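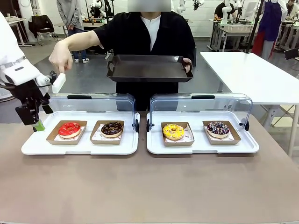 Donut service practice at the Stirell lab, where the robotics elective meets.

Let the Students Run the Counter

The robotics elective at Plastau has a final project that sounds like a joke when you describe it to parents. Students have to get a two-armed robot to serve a donut to a customer who has picked one. That is the whole assignment. I have helped teach the course for 3 years and I think it is the best assignment we give. I also think the college should stop trying to replace it with a contest.

The proposal on the table is to drop the donut counter and enter the Kassab league instead. Kassab is a timed event. Teams move foam blocks from one marked square to another and are scored on how many they move. It has a rule book, a trophy and a ranking that looks good in a brochure. I understand the appeal. I have taken a team to it, and they had a good Saturday.

But a foam block forgives almost everything. You can squeeze it, drop it or set it down crooked, and it counts the same. A glazed donut shows every mistake. If the grip is too tight there is a dent in the icing. If the paper box gets pushed, it slides into its neighbor. Students who have spent weeks on the motion code learn in one afternoon that they never thought about the lid.

The bigger difference is the person on the other side of the table. In the league, no one may come near the arm during a run, and that is a sensible rule for a contest. At our counter, one student always stands in as the server. The server holds the tray, points to what needs fixing and decides when to stop the run. The group has to agree on what the robot does and what the server does, and where each of them is allowed to put a hand. Most of the arguments I hear in October are about that. They are good arguments, and they are the ones these students will have again at work.

The complaint I hear most is that the project can't be graded fairly. It's a reasonable complaint. Last year we used a sheet worth 105 points, which was a mistake, and two groups with very different work came out almost even. We have since cut it down to 4 questions. Did the customer get the one they asked for? Was it fit to eat? Was anyone unsure where to stand? Can the group explain each failure in its log? I can grade on that, and students can tell me when they think I got it wrong.

Cost is the other complaint. We went through some 200 donuts last term, bought from Esby on the corner at the day-old price. The league entry fee is higher than that before you add the bus.

I would be happy to see Kassab kept as a club activity for those who want it. Speed and repeatability matter, and the students who go come back better at both. The required project should stay where it is, in our own room, with a tray and a customer who wants the yellow one.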